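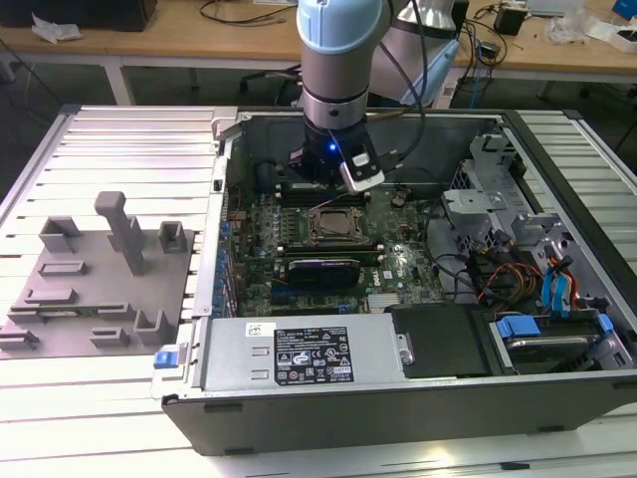

Reet Uibo said in her interview that she had kept four old desktops in a back closet because she "didn't know who to hand them to," and that the data on the drives worried her more than the space they took up. Many of the office managers we spoke to gave the same answer in other words.

Figure 2. Desktop tower with the side panel removed. The memory slots, the processor socket (empty) and the graphics card can be reached from the open side.

4.2 Why offices store computers they no longer use

We interviewed 66 people who were responsible for equipment in small offices. None of them had a written rule for what should happen to a computer after it was replaced. Most said the machine was unplugged, moved to a closet or a spare desk, and left there. The decision to store it was rarely described as a decision. It was what happened when the new computer arrived and there was work to do.

Three concerns came up often. The first was data. Respondents knew that deleting files did not always remove them, but few could say what would. Efe Mohammed had asked a recycler for proof that drives were wiped and was sent a price list. He kept the computers. Two other respondents had taken the drives out themselves and stored those separately, which left them with towers that were harder to give away.

The second was value. People remembered what a computer had cost and were unwilling to part with it for nothing, even when they did not expect to sell it. In one office, a set of desktops bought for $800 each had been on a shelf long enough that the staff member who bought them had left. Her replacement, Modupe Nwachukwu, said she did not feel they were hers to throw out.

The third was parts. Respondents with some technical skill said they were saving older towers for memory, drives or cards. A tower of the kind in Figure 2 is easy to open and its main components are in plain reach, so the idea is reasonable. In practice it was seldom carried out. When we asked for the last time a stored computer had supplied a part, most could not think of one. Guido Cattaneo could, and described moving memory from one tower to another in June, but he added that the receiving machine was itself replaced soon afterward.

These answers differ from those in our household sample (Section 4.1), where sentiment and photos played a larger role. Office equipment had little sentimental value. What held it in place was uncertainty over who was allowed to let it go. Offices that had named one person for the task, as Hilara and Mendent had, stored fewer machines and for shorter periods. We do not know whether naming a person caused this or whether both reflect tidier offices in general, and the sample is too small to separate the two. Section 5 returns to this point using the pickup records.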